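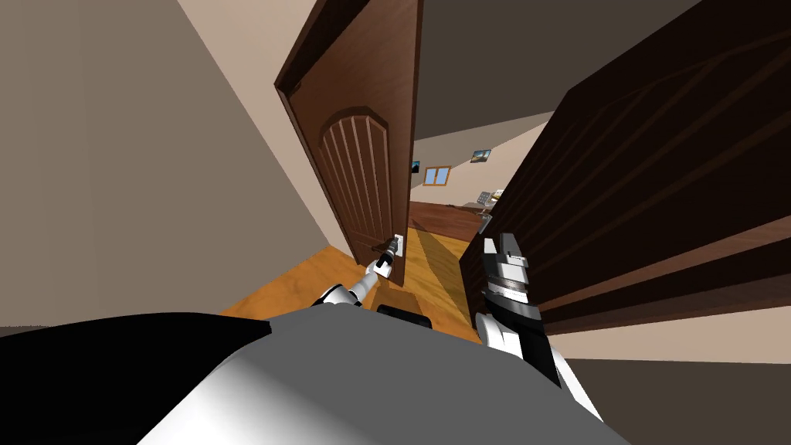 Chapter 5
The Pre-Chorus and What It's For

I wrote my first song with a pre-chorus by accident. I was in a rehearsal room in Rerkport with my friend Aino Turunen, and we had a verse we liked and a chorus we liked, and the two of them simply would not sit next to each other. The verse was low and wordy. The chorus started way up high on one long note. Every time we hit the join it sounded like somebody had changed the radio station.

Aino played two chords over and over while I mumbled, and after a while the mumbling turned into four short lines that climbed a little each time. We had our song! I didn't know the part had a name until Raimo Harju, who taught me most of what I know about arranging, heard the demo and asked why the pre-chorus had no bass in it. (I'd forgotten to plug in the bass. I told him it was a choice.)

So in this chapter we're going to look at those few bars between verse and chorus. I'll mostly use "Prikar," the song you met in Chapter 2, along with a newer one called "Oyelaran" that Kerttu Seppälä has kindly let me print in full. Play them both before you read on, and play them loud.

Listen for three things as you go. Where does the melody start to rise? What happens to the length of the lines - do they shrink, or stay put? And which chord is hanging in the air right before the chorus lands? In "Prikar" it's the dominant, plain as can be. Kerttu does something sneakier, and we'll spend a good few pages on it.

You'll need a pencil, and a guitar or keyboard if you have one. If you don't, singing is fine.

5.1 Finding the Join

Start with a song you already know by heart. Write out the last line of the verse and the first line of the chorus, and leave a gap between them.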